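Home | Installation | Operation | Counter Tasks | Service

Filed under: Ikow two-arm station > Food and drink handling

Section 2: Making up a snack tray

This section covers setting out the goods and running the tray routine. Read the cautions before you switch the arms on.

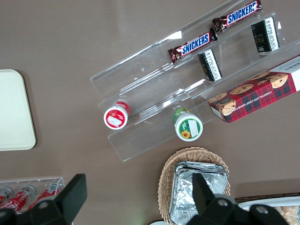
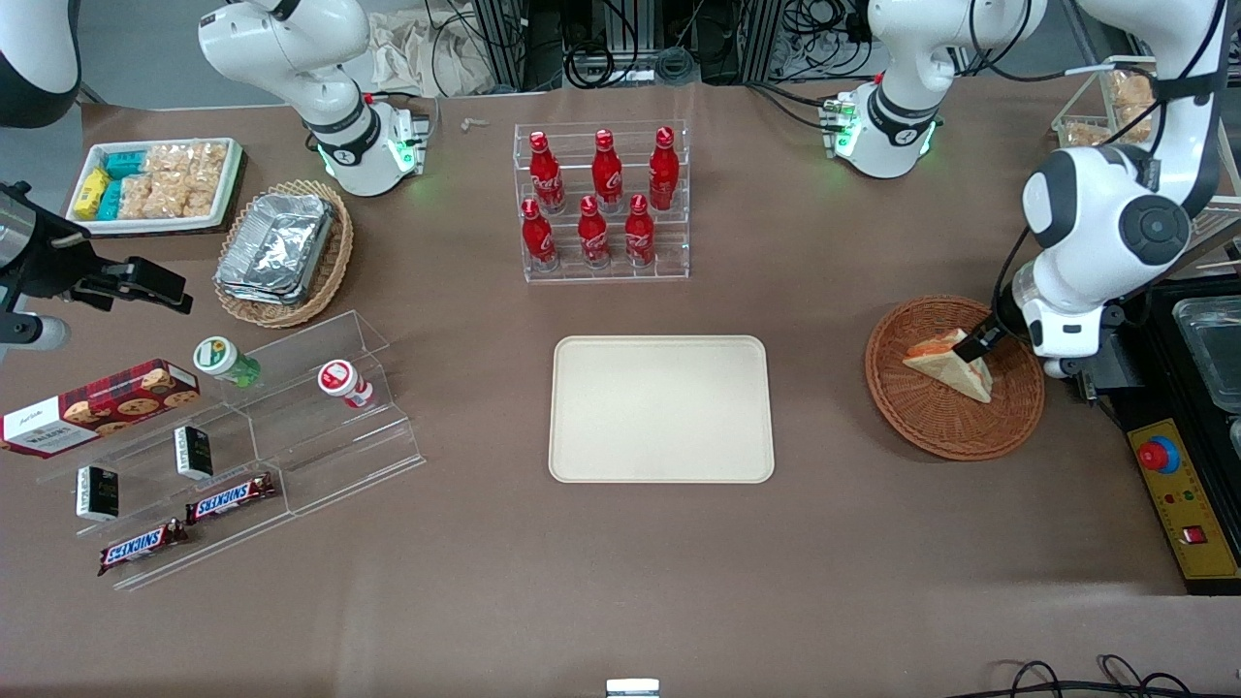
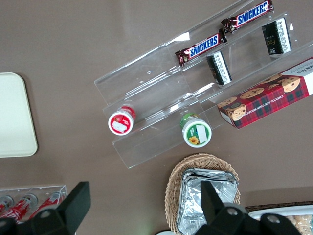 Reading time: 2 minutes

What the station can do at present

The station can pick single items from a display and put them on a tray, provided the items are spaced apart and the layout matches the stored one. It can't restock a shelf, open a packet or judge whether food is fresh. Plan for a person to do those jobs. Keep someone within reach of the emergency stop for the whole run.

Setting out

1. Clear the tabletop and wipe it dry.
2. Put the empty tray near the centre, where both arms can reach it.
3. Place the stepped clear stand at an angle to the tray. Leave bare table between the two.
4. Lay chocolate bars end to end along one step. Stand small packets on edge with a gap between them.
5. Put foil containers and sandwiches in separate wicker baskets.
6. Stand drinks in their own clear holder.

Note: Clear acrylic throws bright reflections. If the wrist view shows glare across a label, turn the stand slightly and store the layout again.

Running the routine

7. Release the emergency stop and wait for the green lights on the arms.
8. Select TRAY on the panel, then choose the items.
9. Start with one item. Watch the first pick all the way to the tray before you add more.
10. For sandwiches, select SOFT GRIP. The fingers close on the wedge from above, so the basket must not be piled high.
11. When the run ends, press HOLD before you reach over the table.

CAUTION: Do not steady a basket by hand while an arm is over it.

CAUTION: Keep loose cable off the working part of the tabletop.

If a pick fails

The arm tries again once and then stops. Move the item back to its stored place and press RESUME. Foil trays in a stack can cling together. Check that only one has been lifted.

In the Brilwood café trial, Sevim Gündoğdu logged 1,847 picks. Boxes and bars gave the least trouble, and soft bread the most. We still advise serving by hand at busy times. Service the finger pads every 1,000 picks.

Section text: Hülya Kahraman. Revised May.

Related sections
Storing a new layout
Cleaning the finger pads
Cable routing and clamps
Trial notes: Dağdelen shop counter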